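From the Nurnham Weavers' Newsletter, April

Soaking, Patience and a Very Full Back Room

Well, what a month it has been, and how good it was to see so many of you at the spring open house, including several faces we hadn't seen since before the hall roof was fixed (you know who you are, and your coats have been hung back up in the hallway). The coffee ran out early, the lemon bars ran out earlier, and I still came home with more leftover willow than I set out with, which I'm told is the sign of a good day.

The beginners' course starts up again this month and all 11 places are taken, but please do put your name down if you're interested, as somebody nearly always has to drop out once the softball season gets going. Pavithra Nair is teaching it again. She'll be starting everyone off on a round base with a simple over-and-under side, and she has asked me to pass along that you should bring a towel, an apron and a pair of garden clippers you don't mind getting sticky. The fee is still $40, and that covers your materials and the use of the tools. If you took the course last fall and never quite finished your border, you're welcome to come sit at the back and catch up – we won't charge you for it, and there's usually a pot of tea going.

I promised several of you a few words about soaking, which was far and away the thing people asked about most at the open house. My own rule, learned the hard way over a good many winters, is to soak a little longer than you think you should and then leave the rods wrapped in a damp sheet overnight before you touch them. Willow with the bark on wants days in the water, where the stripped kind may want only an hour or two, and if you mix them up in one tub (as I did in January, with the bathtub, to the great annoyance of my household) you'll have one lot cracking in your hands while the other turns slimy. Cane is another story altogether and I'll save it for the summer issue, when I hope to have talked Malathi Ramasamy into writing it for me. She has forgotten more about cane than I'll ever know, and her chair seats are a joy to sit on.
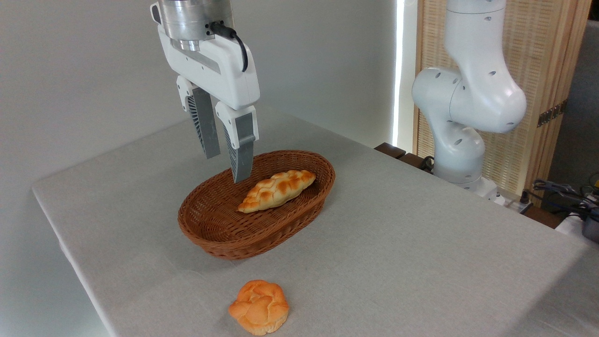

A word too on looking after the baskets you already own, as I had two brought to me this spring that had gone terribly brittle from sitting next to a radiator. Most baskets like a bit of moisture in the air. Once or twice a year, take yours outside on a mild morning, brush the dust out of the weave with an old soft paintbrush, and mist it lightly inside and out. Let it dry in the shade, all the way through, before you put anything back in it. If a stake has snapped at the rim, please don't reach for the glue! Bring it along to mending night and we'll see whether a new piece can be slipped in beside the old one. It's a slow job but a very pleasant one, and good company helps.

Mending night is at 7 p.m. in the back room, as before, although you'll have to squeeze past the bundles from Bailly that came in all at once last month. There are 4 bundles of the long brown rods set aside for members who ordered in the winter, so do come and get yours soon, if only so that we can open the closet door again.

The summer show is still a little way off, and I'm hoping for more entries in the garden class this year. Plant supports, trugs, bird feeders, anything you like. Entry forms are in the blue folder by the kettle.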